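Llevo desde noviembre con una hoja de cálculo abierta que se titula "brazo 2" y que mi hermana ya llama "el pozo". Y con razón, porque cada vez que la abro aparece una línea nueva.

Os cuento cómo va. La idea era sencilla: comprar un segundo brazo pequeño, igualito al primero, y tener los dos en casa para hacer tareas de ordenar cubitos a la vez. Pregunté en Plorkeck (la tienda donde pillé el primero) y en Valham, que tiene mejor precio pero te cobra el envío aparte, y ahí empezó el lío. El kit sale más barato en Valham, sí, ¡pero le sumas 83 euros de portes y aduana y se acabó la ganga! Bethel Hadgu, que ya pasó por esto, me escribió un correo larguísimo con una sola conclusión: compra servos de repuesto en el mismo pedido. Le he hecho caso y he apuntado 2, que son 77 euros más.

Luego está lo que no sale en ninguna ficha: fuente de alimentación, cables, tornillería, una mordaza para la base... Lo de la mesa de trabajo lo he tachado directamente. Sigo con la tela azul y los cacharros de siempre, el plato blanco para los cubos rojos y el cubo metálico negro para los verdes, y por ahora ahí no pienso gastar ni un céntimo.
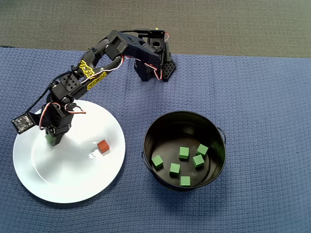 Me queda decidir lo de la cámara. Thierry Vasseur me insiste en que coja la de Jundis y yo no lo veo, cuesta casi lo mismo que medio brazo (¡medio brazo!). Seguramente tire con una webcam normal y la deje para la siguiente tanda, junto con el soporte de Wako, que tampoco es urgente. Si alguien ha pedido a Valham hace poco, que me diga en comentarios cuánto le tardó, que quiero cerrar el pedido antes de que vuelvan a tocar los precios.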